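How to Keep an Archive of Street Posters and Protest Signs

Posted 21 Oct 2024

When a march is over, the signs stay on the ground, against the fences, or in the trash containers. After two or three days most of them are gone. If you want to save them for a small archive, you must work fast, but you must also work with some order. I write here the method which I use for the Didport collection, which has now 283 pieces. It can be done at home with little money.

Step 1. Ask before you take
If the person who made the sign is still there, ask if you can keep it. Ask also what the words mean, if they are local slang or a joke. Write the answer down the same evening. Many signs lose half of their sense when you don't know the song or the speech they answer to. Some people do not want their name in any archive, and then you write only "maker known, name withheld".

Step 2. Photograph both sides
Lay the sign flat near a window, without flash. Take one picture of the front, one of the back, and one with a ruler next to it. The back is often forgotten, but many signs are made from old packaging, and the printed text there can tell you where the cardboard came from. Scan small papers and stickers at 600 dpi. For larger posters 400 dpi is enough, and the files stay easy to handle.

Step 3. Clean very little
Use a soft, dry brush, and go from the center to the borders. Do not use water, because marker ink and poster paint can run. Do not take off the tape or the wooden stick. They are part of the object and they show how it was carried. If there is mud or a footprint on the sign, I leave it – this is also information about the day.
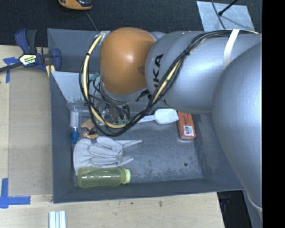
Step 4. Give every piece a number
My numbers have three parts: the place, the year, and the order of arrival. So the first sign from Espinoza Square in this year is ESP-2024-001. Write the number with a soft pencil on the back, in the lower left corner, and use the same number for the photo files. Never use a number again, even if the piece is lost or given away.

Step 5. Store it flat and dark
Put acid-free paper between the pieces and lay them in flat boxes. I buy the Hokuvell folders, but any acid-free folder of the right size will do. Don't put more than 80 sheets in one box, or the lower ones get pressed and the paint sticks. Signs on thick cardboard can stand upright if they have support on both sides. A cellar is usually too humid, and under the roof it is too hot in summer.

Step 6. Write the description
Make one line for each piece in a spreadsheet: number, date, place, size, material, full text, language, and a short note. Copy the text exactly, with the spelling mistakes. If a word cannot be read, write [unclear] and do not guess. My older lists were made in Prokar, and it took me most of October to move them to a simple table, so please choose a format that every program can open.

Keep one copy of the table and the photos in another building, and open the files once a year to see that they still work.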